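How a Castle Kept Its Food

Stelden Castle stands on a hill near a river. Long ago a duke lived there with his family, his guards and many cooks. 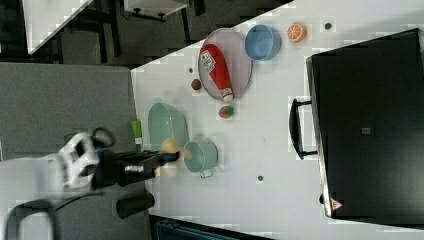

The kitchen was in a separate building, because people feared fire. Its walls were two metres thick! Servants carried the dinner across the yard — in winter it was often cold when it came to the duke.
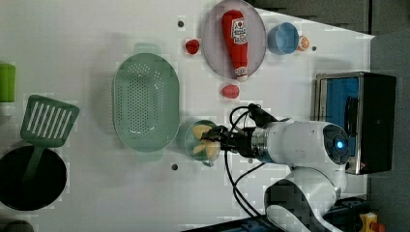
Under the kitchen is a cellar. It could hold food for up to 10 weeks, so the neighbours came inside when there was danger. 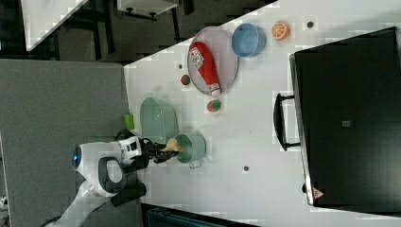 Words to Know

Cellar: a cool room under the ground.
Duke: a nobleman of high rank.

Written by Naomi Khaemba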